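Visual odometry drifts on brick paving, any ideas?

Teodor Matei
Our little delivery rover runs Tultik for odometry and it's fine on asphalt, but on brick it thinks it's gone 21 m when the tape says 17. Camera's down low, running at 35 fps. Is it the pattern?

Dragica Petkov
Oh, I fought this all April! Repeating bricks match to the wrong neighbor, so mask the bottom of the image and let it track the curb and buildings instead. Also check your wheel encoder weight (mine was way too low).

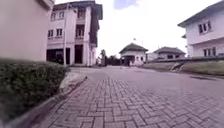
Brick up close, smooth gray farther out

oprea_4
Same problem here, following.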